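Chapter 6
From the Public Service to the Ballot Paper

Most of us carry around a tidy picture of how government works. The politicians decide, the public servants advise and carry out, and everybody goes home knowing which of the two they are. It is a good picture to begin with, and you will have met it already in our chapter on cabinet. The trouble starts when a person walks from one side to the other, as people do in nearly every democracy you care to name.

Take Helge Hovland, who spent much of his working life in the transport department at Tenham before he put his name forward for the seat of Louro. He knew every road budget in the district (and was rather fond of telling people so), and his supporters thought this made him just the sort of member they needed. His opponents asked a different question. Had the advice he gave to ministers, in those last few years, been coloured by the party he was soon to join? There was no proof of it either way, and the argument went on in the local halls and letters pages for the whole of the campaign.

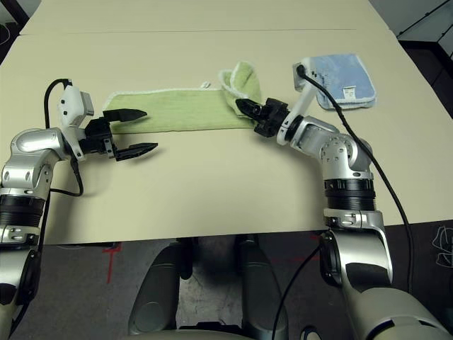
Fig. 6.1 A long green towel and a smaller blue cloth on a pale tabletop.

Many places try to settle the matter with a waiting time, often called a cooling-off period. In Tenham a senior officer must be out of the service for nine months before standing for election. Skestier, its neighbour, has no such rule, and leans on custom and the good sense of voters. You may find as you read that you favour one and then, a few pages later, the other. That is quite all right, and your tutor has probably done the same!

There is also the matter of parties, who love a well-known administrator for their own reasons. When Napaporn Onsri left the housing office at Poneck, she was offered a post as a party adviser in May, well before anyone spoke of her as a candidate. Was she in politics at that point? The electoral law said no, while a good many of her old colleagues said yes, and we shall spend some time on why both answers can be defended.

We begin with the older idea of the neutral public servant and where it came from. After that we look at the rules on resignation and leave, and then return to the Louro contest in more detail, with extracts from the candidates' speeches. Before you go on, jot down your own view of whether Hovland should have been made to wait, and keep the note somewhere safe, as you will need it for the exercise on party advisers.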